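Who needs an organised drawer?

Another winter, another round of people telling us our houses are making us unhappy. The latest to land in our mailbox is the Finex Method, which promises a calmer home in 10 evenings for $102. That buys you a workbook, a set of coloured stickers and a place in an online group where members cheer each other on as they empty their cupboards.

I should say up front that I went in expecting to dislike it. I had a go at the Flurkberg system in February and gave it away after six evenings, when I was told to write a thank-you note to a cardigan. But three readers wrote in asking if Finex was worth the money, so I paid up and did my homework.

The first thing you notice is how much of the advice you already know. Put things back where you found them. Don't buy a second tin opener until you've looked for the first. Keep your keys in one spot. My grandmother gave out all of this for free, usually while looking for her own keys.

The second thing is the numbers. According to the workbook, the average household holds 917 items it has no use for. I wrote to Finex to ask where that came from. Who did the counting? Does a box of screws go down as one item or as a couple of hundred? The reply thanked me for my curiosity and offered me a discount on the advanced course. I wrote again and got the same reply, with the same discount.
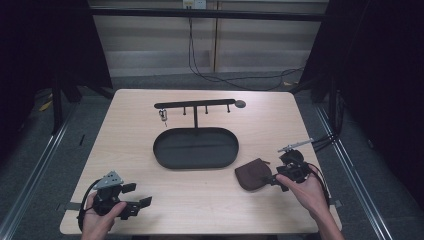 A figure like that does its job whether it's right or wrong. You read it, you look at the hall table, and you feel a bit ashamed. From there it's a short walk to the credit card. I'd have more time for the workbook if it just said most of us own too much stuff and left it there.

To be fair, some of it did help. Evening four is spent on paper - bills, warranties, school notices from years ago - and I filled the recycling bin. I found the manual for a dryer we no longer own. I also found a cheque from my aunt that I should have banked long ago, and I've since had to ring her about it. Whether I needed a workbook to tell me to open that drawer is another matter. I suspect a rainy afternoon would have done it.

Evening seven is where it lost me. You are asked to sort everything small into "daily", "weekly" and "someday", then put a sticker on each pile. The trouble is that nothing in my house stays in its pile. The scissors are daily when there's a birthday coming and someday the rest of the time. The good torch is someday right up until the power goes out, and then I'd like it in the colour of my choosing, at once.

Rafail Spanos, who reads this newsletter and isn't shy about it, finished the whole course and sent me a long letter in its defence. His kitchen benches are clear and he says he sleeps better. I believe him about the benches. I'd want to see how they look after Christmas before I gave Finex the credit, and I've told him so. He has agreed to write again then, and I'll print whatever he sends.

My other grumble is what happens at the end. The final page tells you that a tidy house needs "ongoing care" and points you to the storage range made by Dimitriou. So you clear out your old boxes and are then sold new ones. I looked through the range and they are perfectly decent boxes. They are also boxes, and I had just carried nine of those out to the car.

If you do want to clear a few things out, the tip shop at Bruvatthorpe will take most household goods in working order. Ring before you drive out with anything large, and don't leave bags at the gate after closing. Entry is free and there are no stickers. I dropped off a bootload and came home with a lamp, so perhaps I'm not the best person to ask.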